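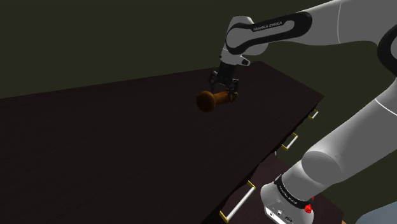

Why do we teach the arm by hand before we let anyone write code for it?
Moving the arm yourself shows you what the task asks for: how you come in, where you slow down, how you turn the wrist at the end. Once you have felt those things, the numbers in the log start to make sense.

Category: Course Notes > Robot Learning > Unit 4: Teaching by Showing
Print this page | E-mail this page

Welcome back! This is my favorite unit of the whole course, and I'm going to try to fit it into one handout (Kazue Nomura says I never manage, and she has marked up enough of my drafts to know).

Two ways to show

Hand guiding means you take hold of a real arm and lead it through the motion while it records its own joint angles. It's wonderfully direct. The weak point is that your hands and shoulders get into the camera's view, so whatever learns from those images learns from pictures with you in them.

Remote control means you stand or sit somewhere else and drive the arm with a handle, a headset controller or a second, smaller arm. We use a handle with Nadia, our teaching software, and the same handle works for the simulated room and for the real bench in the Nillwood lab. You lose the sense of touch, and that is a big loss! You'll push down too hard at first. Everybody in the April group did, me included.

What goes into a demonstration

One demonstration is one try at the task, start to finish. Nadia stores the joint angles, the gripper opening, the camera views and your handle commands, all on the same clock at 20 samples a second. Please check the clock before you record. Last term we lost a whole evening of lovely work to a camera that was 11 samples behind everything else, and Yae Yagi had to line the files up again one by one.

Some habits worth building early:

- Start from a slightly different arm pose each time.
- Pause for a beat before closing the fingers. The pause makes it much easier to split the recording into stages later.
- If you miss the grasp, back off and try again in the same recording. Recoveries are gold.
- Type your note while you still remember what happened. "Came in too steep" is a perfectly good note.
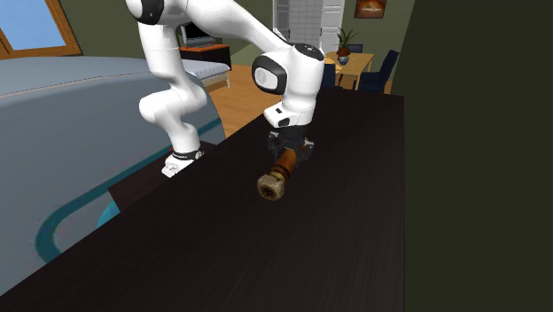
Now, about holding things. A grasp that is fine for lifting can be hopeless for placing, so think about the end of the task when you choose where the fingers go. If a part has to be set down on its end, leave that end clear. If it has to be turned, try the turn with your own hand first and notice how far your wrist can go before you want to let go and regrip. The arm has limits of its own, and you'll meet them sooner than you'd like!

How many demonstrations?

Fewer than you fear, if they're varied. Last year's Kaneko exercise had 118 in the shared folder, and the first model trained on them did badly because nearly all came in from the same side. We added new approaches and trained for 2000 more steps, and the difference was a joy to watch.

For next time

Record your set, replay each one at half speed, and bring the one you like least. We'll watch them together. Read the Furkik setup sheet before you book the bench, especially the page on the stop button.

Related items
Unit 3: Joint Angles Without Tears
Unit 5: From Recordings to a First Policy
Furkik Bench: Setup Sheet
Nadia Handle: Button Map
Lab Notes: Fixing a Slow Camera Clock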